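Uvcombe Striped Button-Up Shirt, Style 2096: A Long-Term Review

I should say at the start that I am not a person who gets excited about shirts. My brother-in-law Costel Delić is, and it was Costel who spent most of a family dinner in April telling me I dressed like a man waiting for a bus. So I ordered 2 of the Uvcombe striped shirts, both in the light blue, and I've been wearing them in turn ever since. Enough months have gone by that I feel able to say something useful.

First impressions

The stripe is very fine. From across a room you'd take it for plain light blue, and I like that about it, as big stripes make me feel like an awning. The collar is pointed, the buttons are small and white, and the hem is curved, so you can wear it out over jeans without looking as if you forgot something. There's a pale label inside the neck that I expected to scratch and it never has.

Fit

I'm broad in the shoulders and a bit short in the arm, and most shirts get one of those right. The Uvcombe is roomy through the chest and the sleeves come down a touch past my wrists, but with the cuffs buttoned they stay put. My friend Milovan Đorđević tried one on (he is a good deal taller than me) and the sleeves were just right on him, so I'd say tall folks can order with confidence and the rest of us can get used to it. If you're between sizes I would go down one.

Washing and wrinkles

Now for the part I really wanted to write about. I've put each shirt through the machine 8 times, always on cool, always on the line afterward. The color has held up beautifully and nothing has shrunk that I can tell. But my goodness, it wrinkles! The sleeves are the worst of it. You can smooth the front with your palms while it's still damp and get away with it, but the sleeves want an iron every time. I have tried hanging it in the bathroom during a long shower, which my mother swore by, and it did nothing at all except make the shirt smell of soap.

Loose threads are the other small complaint. I've snipped a few, mostly along the sleeves, and nothing has come apart as a result, so I put it down to hurried finishing.

Folding

I had high hopes of hanging everything, but our closet is what it is and these shirts live in a drawer. They fold well. The fabric takes a crease where you ask it to, and if you lay the shirt out flat and bring one sleeve back across the chest first, the second side follows without much fuss. The curved hem is a little awkward – it likes to flip over on itself near the bottom of the front – so I give it a tug before the last fold. Painter's tape makes a fine straight guide on a flat surface, too, and it costs next to nothing.

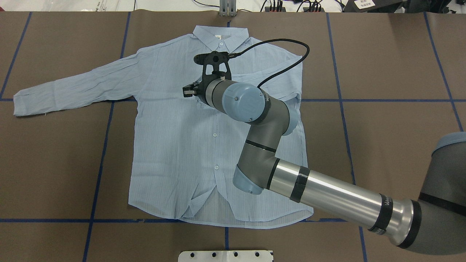
Blue tape on brown shows up nicely. 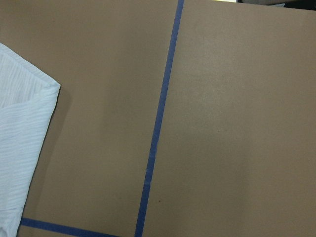

Would I buy it again?

Yes, and I probably will, in white if they ever make it. Panagiotis Vidmar at work has the same shirt and tells me he never irons his, and I believe him, having seen it. If you hate ironing, look elsewhere or be like Panagiotis. For everyone else it's a comfortable, decent-looking shirt that goes with nearly anything. Costel has approved the collar but thinks I should roll the sleeves.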